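Workshop notebook, July
Kit for the second arm: what to buy, what to put off

Started this page at 9.15 so the figures are in one place before Glenys asks for them again. Gwenllian has the quotes in the shared folder but two of them are out of date, so go by what is written here until I cross it out.

The second bench arm is agreed. The arm itself comes out of the main grant and I am not touching that line. What is left for us to sort is the hand, the wrist camera, the cabling and something better to work on than the old table. All of that has to come out of the workshop budget before the books close, and anything not on an order by then goes back in the pot.

Quotes for the hand, both with the mounting plate and without VAT:

Ratix, 2366. Lead time 4 weeks. Fingers can be swapped with a hex key. Spare pads sold separately.
Sanotar, 2569. On the shelf, so they say. Spare pads in the box. Their plate needs an adaptor for our wrist and the quote doesn't say who supplies it.

The difference is 203. Set against that, a pad set from Ratix is 35 and we went through pads quickly on the first arm, mostly my fault for leaving the grip force too high. Even with several sets the Ratix comes out cheaper over the year. The only real argument for Sanotar is the wait. I rang them at dinner time about the adaptor and got the answering machine.

Gwenllian would rather have Sanotar as the wiring is simpler. Noted. She is the one who does the wiring so it counts for something.

Camera next. The wide lens on the wrist takes in the bench and a good deal of the room as well, with dark all round the edge. For picking things up I would like more of the table and less of the wall. Looked at what we get now with the bowl, the bottle and the cloth out. 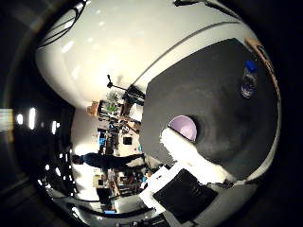

Vol. 3, p. 47

Notes for the camera line, then. The white cloth has gone nearly blank, no folds to speak of, so whatever we buy needs exposure we can set by hand. The bowl holds up well against the dark table. The clear bottle is readable, but it's the blue cap that does most of the work and I wouldn't trust a plain cap on the same top. Lens: ask Hughes whether they do the same body with a narrower one, or whether it means a different part number and a new bracket. If it's a new bracket we print it ourselves.

Lights. There is a bright patch on the white wall and the ceiling row shows very bright at the far side. A matt screen behind the bench would be cheap and might do as much good as a dearer camera. Try it with card first.

Cables. Black ones looped across the white at present. Put down a length of trunking and a bag of clips, and charge it to consumables. Glenys says consumables will stand it.

Table top. I had written in a new one and have now struck it out. Dark grey is fine for nearly everything we put on it, and the money is better spent on a second set of objects so that both arms can run the same task. Bowls, bottles, cloths, all from the supermarket. Keep the receipts this time. Finance would not pay for the last lot without them and I am still out of pocket.

Software. The Skekum licence covers one arm. I had assumed it covered the room. Gwenllian read the terms and it is per controller, so a second seat is needed or we share the one and take turns. Have asked for a price for a second seat with the academic discount. Leave a gap in the sheet for it and don't let anybody fill the gap with a guess, as happened with the compressor.

Later, 3.40. Sanotar rang back. Adaptor is not included and they have none in stock, so their short lead time means very little. Told Gwenllian. She is content with Ratix if I get the pinout from them before the order goes in, and I have emailed for it.

Glenys looked over the sheet. She wants carriage shown on its own line for each supplier and wants to know where the old hand goes if we ever change over. Answer to the second: stays on arm one, no plan to change it. She also asked about a service contract. I am against it for the first year as it would be under warranty, but I'll get the price so there is something to say no to.

To do:
Ratix: pinout, carriage, price held until when?
Hughes: narrower lens, manual exposure, same mount or not
Skekum: second seat
Card screen behind bench, try before ordering anything matt
Turn grip force down on arm one and write the setting on the controller lid
Cross out Sanotar in the sheet but leave the figure showing, Glenys needs two quotes on file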